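Flerneo Automation Short Course
Handout 4: What the quote leaves out

Most first budgets for a tabletop arm cell have one big line (the arm) and a vague one under it called "accessories." I don't trust either. Work through the Plivton quote before class and mark every item you'd have to buy twice.

Sorting toy produce, with a wicker basket and a green plate on the table:

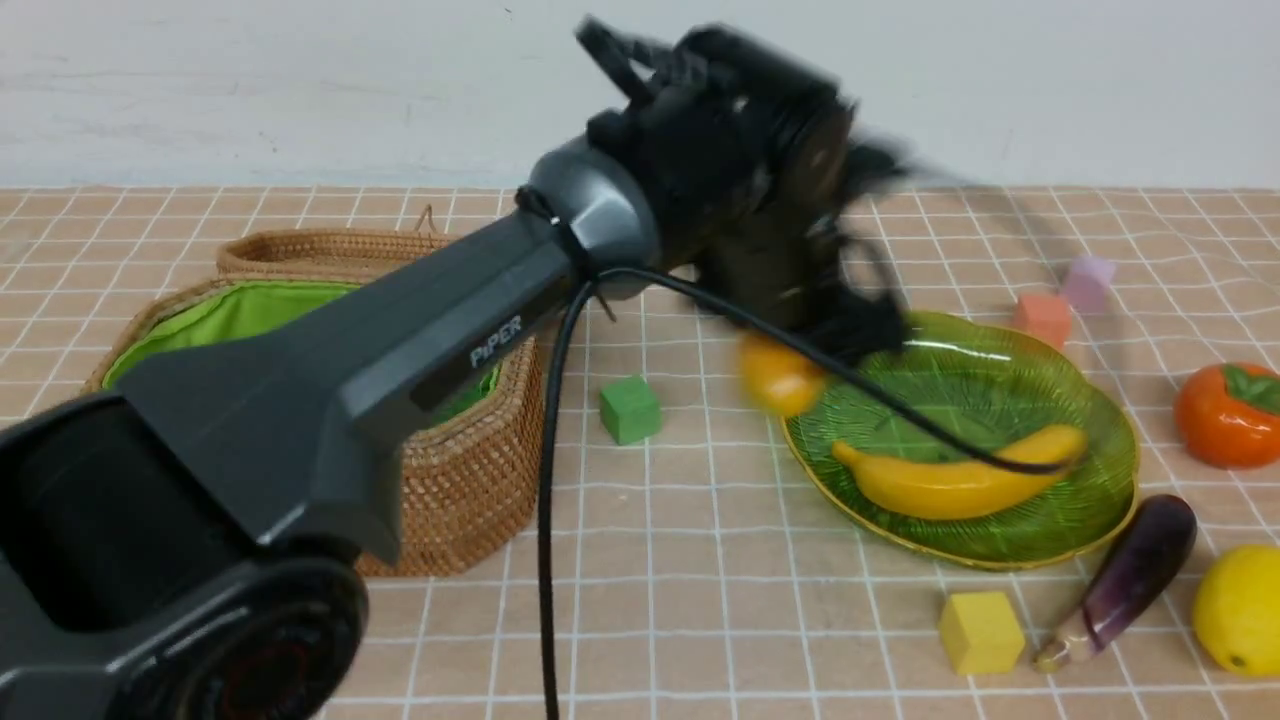
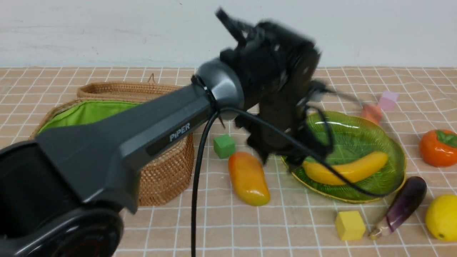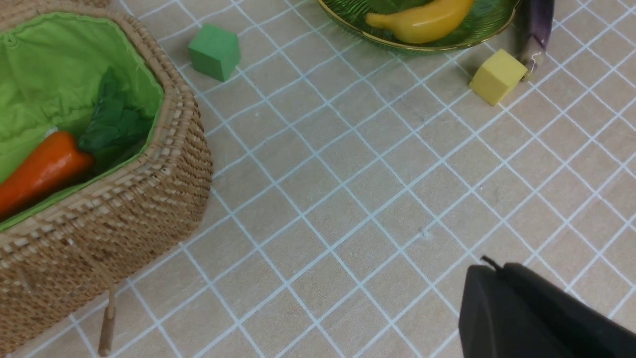
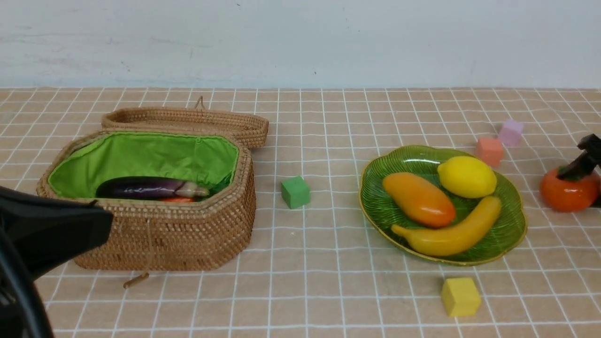
How much should a first-year budget set aside beyond the price of the arms?

Plan on 38 percent of the hardware price, and treat that as a floor. Spare fingers, cables, mounts, a second power supply and staff hours all come out of it. The Mallulthorpe plan allowed 7 percent and was out of money by August.

Notes on the vendor's numbers

Payback in 27 months assumes the cell runs every shift. Ask who loads it, who resets it, and who pays them. Ezzat's proposal put setup at 48 hours - I would double that before signing anything.

A demo on toys tells you the arm can be programmed to handle toys. Bring your own parts to the vendor, the ugly ones included, and ask for a full hour of unedited running. If they want a week to prepare, write down the week as a cost.

Leasing looks cheaper on paper. Read the return clause first, then the one on wear.

For next session: redo the Plivton sheet with support priced separately for year two.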